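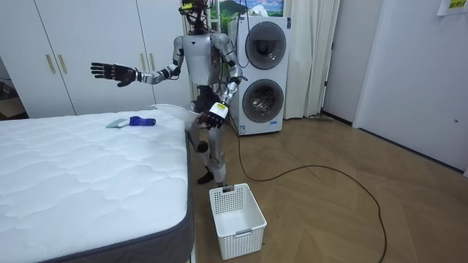 Data Cards / Allied Health

Fornus Soft Tissue Treatment Records

Summary

The Fornus collection holds de-identified treatment notes from massage therapy clinics operated by Voridness. Each record covers one appointment and sets out the reason for the visit, the areas treated, the techniques used and the client's own rating of discomfort at the start and end of the session. The collection is maintained by the records office at Voridness and is released for teaching and non-commercial study.

Contents

The current release contains 800 appointment records from 200 clients, gathered at 9 clinics. Records are supplied as one comma-separated file, with a second file listing the technique codes. Both files use UTF-8 encoding.

Fields

client_key: a random key, constant across all visits by the same client
visit_number: the order of the visit for that client, starting at 1
presenting_area: neck, shoulder, upper back, lower back, hip, thigh, calf, foot or other
technique: one or more codes, separated by a semicolon
session_minutes: booked length of the appointment
rating_before, rating_after: whole numbers from 0 to 10, as given by the client
home_care: yes or no, according to whether stretches or exercises were recommended
note: free text by the therapist, edited for privacy

Collection

Therapists completed a standard form at the end of each appointment. Clients were asked for written consent at their first visit and could withdraw it at any later visit. Records from clients under 18 were not collected. Paper forms from the Desjardins clinic were keyed by hand; all other clinics used the Prulter booking system, which exports the form directly.

Privacy

Names, contact details, birth dates and employer names were removed before release. Free-text notes were read in full by a member of the records office. Visit dates have been replaced by visit numbers. Users must not attempt to identify any client or therapist.

Known limitations

Ratings are self-reported and were given to the treating therapist in person, which may have favoured lower scores after treatment. Technique codes were not applied in the same way at every clinic; "deep tissue" and "trigger point" in particular overlap. Session length is the booked time and does not include late arrivals. There is no comparison group, and the records should not be used to support claims about the benefit of any treatment.

Missing values are left blank. A rating of 0 is a true value.

Maintenance

The files are reviewed each October. Corrections are listed in CHANGES.txt, and withdrawn records are removed without replacement.

Contact

Gobnait Fahy, Records Office, Voridness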